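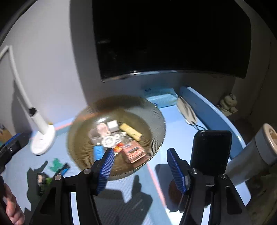 Part 2: Showing the robot how to tidy small things into a bowl

If you made it through Part 1, your two hand-held grippers are charged and paired and you are itching to record something. Good! This is my favorite part of the whole job. You pick up the grippers, do an ordinary chore, and every move you make becomes a lesson the robot can learn from later.

The chore we are using is "small stuff goes in the bowl." I love it as a first task because the pieces are all so different. A gear wants to be held one way, a little cube another, and a flat box will tip over on you if you pinch it too high. After an evening of this you will never look at your own fingers the same way again!

Setting up the table

Pick a bowl with a wide rim. Ribbed glass like mine is pretty, and it throws bright glints, so record with it only if your robot will meet shiny things later on. Start with a plain plastic one if you want an easier first week.

Leave the everyday clutter where it is. Mine has a desk lamp and a pack of tissues or wipes close by, and the robot will have to cope with that sort of thing anyway. Do clear a path for both hands, though. Bumping the lamp in the middle of a good take is a real heartbreaker (ask me how I know).

Recording a take

1. Start with both grippers open and held still over the table. Count to 3 in your head. The Wevley software uses that pause to find its starting position.

2. Say the task name out loud or tap it in the Curier app, whichever you set up in Part 1.

3. Bring one gripper down beside a piece with the fingers spread wide. Go slower than feels natural. Half your normal speed is great.

4. Close until the pads touch, then squeeze just a bit more. The ribbed pads do most of the holding for you.

5. Lift, move over the bowl, lower, and open. Don't drop things from up high! They bounce, and the robot will happily learn to bounce them too.

6. Back out the way you came in, fingers still open, and go for the next piece.

Using the second hand

Keep the second gripper off to the side until you need it. It's wonderful for steadying the bowl or turning a piece around. Try not to wave it over the work, and watch its shadow as well as the gripper itself. Big dark shadows across the table are fine as long as they vary from take to take, so shift your chair now and then.

How many takes?

More than you think, and it goes faster than you think. My Stokham set has 712 of them, recorded in short sittings through April. Mix up the order of the pieces every time, and move the bowl a few inches between takes.

Keep your fumbles, too, if you recovered from them. A gear that slips and gets picked up again is a terrific lesson. Toss the takes where you stopped to scratch your nose.

When you're done, plug both grippers in and let the upload run. Part 3 covers trimming the takes and sending them over to the Huang arm.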